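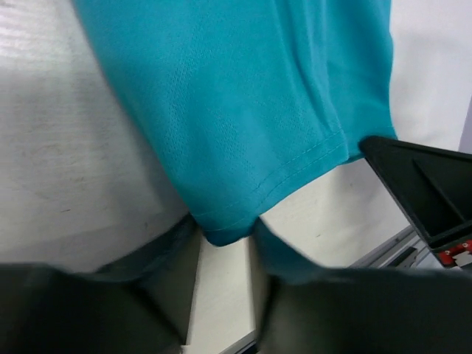 I need help figuring out what order to watch Soltemthorpe in before the new season starts, because my sister-in-law is making me do a watch party and I have seen exactly one episode. For anybody who hasn't been sucked in yet, it's the one where 20 strangers run a falling-apart seaside hotel and get voted out by each other, and then everybody cries in a laundry room. She loves it. She has assigned everyone coming to the party a team, and I'm Teal, so I've already got my shirt sorted out, very turquoise, that sporty mesh kind of fabric with the tiny holes and two rows of lighter stitching along the hem. So the outfit is handled! The knowledge is not.

My trouble is that I opened Pronier last night to start and there are a bunch of things on there with Soltemthorpe in the title and they don't seem to be in any order. There's season one, and season 2, and something called Soltemthorpe: Checkout, and then Utberg, which my sister-in-law swears is "basically season one and a half" but has a different logo and a different host. I started Utberg by mistake and they were all mad at a woman for something she did at a place called the Pasaribu and I had no idea what that was. A bar? A boat? I watched them yell about it for most of an hour.

I don't have time for all of it. I work, I have kids, I fall asleep on the couch at nine thirty. What do I really have to watch so I can sit in a room with superfans and not embarrass myself? And please don't tell me who wins anything, I'd like to have at least some fun. I'm on the basic Pronier plan, the one with ads, if that matters.

posted by casserole_dish_lady, May 2018

tapwater77

Just start with season one and go from there. It's good. The Pasaribu is the other hotel.

reunion_couch_gremlin

Oh I have been waiting for somebody to ask this. I've watched the whole thing twice, and season 2 three times because I had the flu, so let me walk you through it. No winners, I promise.

Start with season one, episode one. You can't skip it. It's how everybody ends up on their team, and the teams matter the entire way through, even in Utberg where they pretend they don't. Then keep going through episode four. After that season one gets slow, there's a whole stretch about a broken boiler and I say that as a person who owns the mug. You can jump from four straight to the last two episodes and you'll be fine. The stuff in the middle gets shown again in flashbacks so many times that you'll feel like you saw it.

Now Checkout. It's the reunion show, but Pronier lists it as its own series, which makes me crazy. It goes right after season one. It does NOT go at the end, even though that's where the app puts it. If you watch it after season 2 you'll be wondering why two people who can't stand each other are sharing a blanket. It's long. The first half is mostly clips, so if you're falling asleep at nine thirty just start it halfway, right when the host changes shoes. You'll know it when you see it.

Utberg comes next, and your sister-in-law is right, it's season one and a half. It has 8 episodes and I'd only make you watch the first and the last. They took some of the people who got voted out early, put them up at a ski lodge in the off season with no snow at all, and gave them $4,000 to fix up the lobby. That's it, that's the show. I thought it was going to be terrible and I ended up screaming at my TV over a sofa.

And okay, the Pasaribu. It's the nicer hotel across the bay from Soltemthorpe, and in season one a certain somebody sneaks over there for the night when she's supposed to be on front desk duty. She has a bath. She orders the soup. People have been bringing up that soup ever since. It happens in episode three, so if you do the episodes I said you'll see it and then the Utberg fight will make sense. You may even pick a side. I'm on the side of the soup.

Then season 2, all of it, don't skip anything. It's the best one and it's what they'll all be quoting at the party.

Being Team Teal is a lot of fun by the way! Teal starts out kind of sleepy and everyone underestimates them. I won't say more than that. If someone at the party yells "towels!" at you, you yell "folded!" back. You'll find out why in season 2 and it's dumb and I love it.

One more thing about the plan with ads. Last I checked, the ad breaks in Checkout land in awful spots, like right in the middle of an apology. I don't know of any way around that. I get up and make toast.

notmyremote

I'm going to disagree with the person above on one part. I wouldn't skip the middle of season one. The boiler episodes are where you find out who can be trusted and who is only nice when the cameras are on, and my husband and I both thought they were the best of the bunch. He doesn't even like these shows. He walks through the room saying he doesn't like them and then stands behind the couch for forty minutes.

If you have to drop something, drop Utberg completely. It's cheap looking, the music is way too loud, and the new host laughs at his own questions. Read a recap of the last episode and you're covered.

I agree about Checkout going right after season one though. I did it in the order the app gave me and I had the blanket thing spoiled backwards, if that makes sense.

Also turn off autoplay before you start. Pronier shows you a preview of whatever's next while the credits are still rolling, and one of the previews gives away an elimination. It's under account, then playback, and I had to do it on the website since I couldn't find it on my TV.

The new season isn't until September, so unless the party is sooner than that you could do one episode a night and still have time to go back for the boiler.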